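Tesuncombe students send their robot into a virtual furnished room

By Busisiwe Khumalo
October

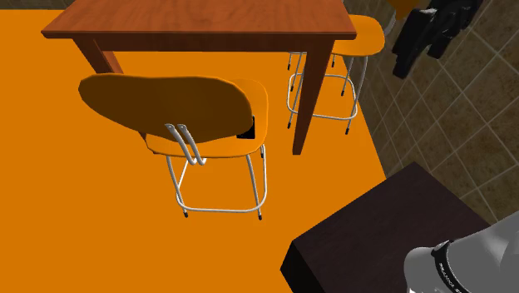 The simulated room, with the robot's arm at lower right and an orange chair in front of the table.

Tesuncombe High's robotics club has a new teammate this fall, and it lives entirely on a screen! The students are building a program that steers a simulated robot through a furnished room, and they'll take it to the Molteo Virtual Challenge in the spring.

The task sounds easy until you try it. The robot has to get from one side of the room to the other without bumping the furniture, then stop next to whichever seat the judges name. Chairs are the hard part — all those thin legs — and the club has 500 practice runs planned before winter break.

"The first week we drove straight into the table and everybody cheered anyway," said Sipho Adams, a junior who writes most of the steering code. "Now we get mad if we even brush a stool."

The club meets after school in the computer lab, and 40 students have signed up, many of them brand new to coding. Newcomers start by moving furniture around in the simulator and watching what the robot does about it, and the room gets pretty loud. Stop by at 3:30 and see for yourself!

RECENT STORIES
Senda Bridge to close for repainting
Visser Field gets new bleachers
Marching band heads to state

COMMENTS (3)

gearmom: So proud of these kids!!

T. Visser: Do they take eighth graders? Mine would be there every day.

oldcoder77: We had one computer and a turtle that drew squares. Go Tesuncombe!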